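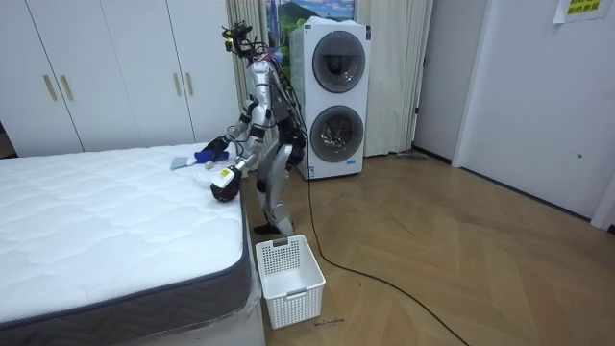
March 2026
Posted by Rathore
2 min read

Today is the day for the mattress. I take off everything — sheet, protector, the blanket — and put it near the washer. Then I look at the bare quilt side and I feel a little ashamed. I will write here what I do, maybe it is useful for somebody.

First thing is the vacuum. I go slowly along the stitched lines, because in our mattress the pattern is like small waves and the dust sits in the low parts. The border on the side also needs it. I forgot the border for a whole year.

Then the spots. I had two. One is from coffee and one I don't know. I use a little dish soap in cold water, put it on with a cloth, and press. Please don't rub. I rubbed the coffee one in June and it became bigger and also more yellow.

For a small spot a soft brush is okay, if you are light with the hand. Test it first at a corner near the feet, where the sheet will cover.

Somebody asked about baking soda. Yes, I do it. I put it over the top through a kitchen sieve, leave it for 2 hours, vacuum again. The smell is better after. The spots stay the same, so do the spots first.

The mistake of last time: I made the bed in the evening when it was still a bit damp inside. I could feel it through the sheet. Now I start in the morning and open the window, and I put my hand flat on the place before I put any sheet.

About price. A cleaning company in Saltville wanted 1450 for mattress, sofa and one rug together. For the mattress alone they said 1000. I am sure they do it well, but with this money I can buy many, many bottles of soap.

The protector goes to the washer by itself, on the gentle program. I wrote before that I dried it on high heat. Don't do as I did. The back side became stiff like paper and it made noise when I turned at night.

My new one is from Plollanitz, the plain cotton type. It is a little short for a thick mattress and one corner jumps off. I put clips under. If you know a brand with deeper corners, please write me.

My aunt in Parnimach does it the old way. She carries the mattress to the balcony and hits it with a carpet beater, and the whole street knows it is spring. I have no balcony and my back is not so strong, so I only turn the head side to the feet side.

Small update for the ones who asked: the coffee spot is lighter, the other one is still there. I will try once more next week. Sheets tonight — the clean striped ones.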